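We've had the Landell sorting arm on the returns bench for long enough now that I think I can review it fairly, which I couldn't have done in January when I mostly wanted to kick it.

I work at the Prundham depot, on mixed returns. Toys, kitchen bits, hair stuff, whatever people change their minds about. Before the arm there were four of us tipping and picking all day, and a good shift was 3000 items between us. My wrists knew about it by teatime, I can tell you.

First impressions weren't great. Setting up took two days longer than we were told, the manual is written for somebody who already owns one, and the start-up beep is horrible (you can turn it down, page 40-something, go and do it straight away). It's slow as well. It does 500 picks on a decent shift and I can do 700 without trying very hard. If speed is all your manager cares about, save your money.

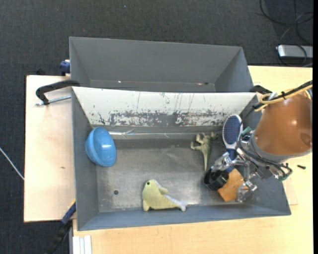

Where it wins is the mixed stuff with no order to it, the jobs we used to argue over. Soft things next to hard things, anything with a handle. It'll have a go at all of it, and when it can't get a grip it tries again without sighing, unlike me. Flat packets are hopeless though, and I still do every one of those by hand.

Now, the people side, as that's what everyone at the Jevasar site keeps messaging me about. Nobody has lost their job here. Sumaiya Gazi moved over to checking and grading, which she'd been asking for anyway, and Nazma Amarasinghe did the operator course and got a small pay rise out of it. I do half and half. I like the grading — you sit down for it! — but I do miss the chat. Four of us round one bench was a laugh, and now I can go a whole morning with only the radio for company. I'd want that talked about before anybody buys one, and with us it wasn't.

Spare finger pads are £600 a set, a cheek if you ask me, and the ones from Bandara don't fit whatever the listing says. Ours needed a new set after five months.

Four stars from me. It loses one for the pads and that beep.

Recent reviews
Anti-fatigue mats for standing benches
Label printers under £700
Bandara trolley, six months on
Gel wrist supports compared
Best flasks for early shifts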